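The Grocery Shelf

By Lena Mazurek

Sabine Lenz keeps the play food in the back room of Zapata, the toy library she opened in Padton after her second child started school. The front room is for puzzles and wooden trains, and most families go through it quickly. By ten on a Saturday the line is at the back.

The catalog lists 1,107 pieces of food. There are eggs, soup cans, fish, three kinds of bread and a wedding cake that comes apart in layers. Families borrow them by the bag for two weeks, and each bag has a card tied to the handle with the contents written out by hand.

"People think the cake will be the popular one," Lenz says. "It goes out maybe twice a year. What goes out every week is the fruit and the ketchup."

She means the Heinz bottle, red with a white cap and a label shaped like the real one, keystone and all. It looks soft enough to squeeze. Children put it on everything, including the banana, which has its peel folded back in flaps, and the orange slice.

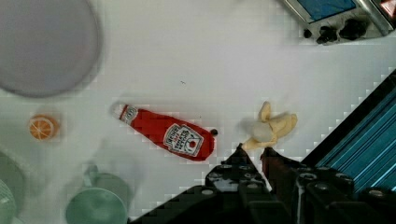
What goes in a bag

Laurențiu Marinescu packs the bags on Thursdays. He used to stock shelves in a supermarket and he still sorts the same way, cold things with cold things, produce by itself. He gave up on that for the smaller children. They want a meal they know, and they want something to put it on.

So the starter bag is mostly fruit and dishes. Marinescu puts in a bowl and a couple of plates and leaves out the cutlery. Pale colors work best, he says, because a strawberry shows up on them from across a room. He packs two strawberries if he has them. One strawberry between a brother and sister is a bad idea.

The large plates get the most use. They are a serving dish, then a steering wheel, then a hat. A chipped one is taken out of the bag and goes in a box under the sink, and what happens to it after that is a matter of some argument. Lenz would throw them out. Wiesława Baran, who does the repairs, thinks a chip can be sanded.

Clearing the table

The returns are the slow part. Every bag is emptied onto a table and checked against its card before anything goes back on a shelf. Food drifts to one side and dishes to the other, and the things that belong to the grown-ups end up in among them. A laptop, a marker and a blue sponge can all be sharing the table with the fruit by the middle of the afternoon.

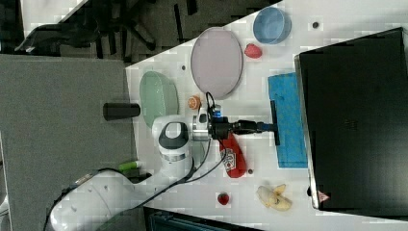
Page 118

Baran has views on sponges. She wants them damp and well wrung out, with plain dish soap, and she wants a different one for the dishes and the food. Hard pieces get wiped and left on a towel overnight. Anything stuffed is spot cleaned with a cloth and hung up by a clip. She once put a whole bag of vegetables through the washing machine in a pillowcase. The peas came out fine - the corn did not.

Small parts are her other worry. A seed or a button eye can come off and sit on a white table for hours looking like a speck of dirt, so she runs her palm over the surface before she wipes it. What she finds goes in a jam jar marked "whose?"

The last things off are the flat ones, which are easy to miss when the light is going. After that the color of the room is mostly white, with whatever blue is nearby.

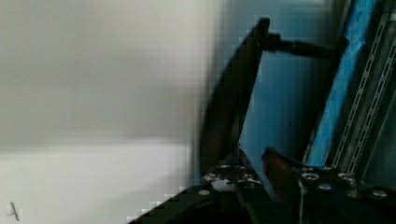 Close in: bright blue beside the pale surface.

Tymofii Hrynyshyn drives the bags that go out of town. There are 12 stops on his round, most of them home day cares, and the farthest is in Nustis, past the reservoir. He says the banana is the piece that comes back in the wrong bag most often. He has found it in a tub of building bricks and inside a rain boot, and he keeps a spare in the glove compartment so that no one at the next stop has to wait for it.

Lenz is saving up for a second ketchup bottle. The card for the first one is full on both sides, and she has stapled another one underneath.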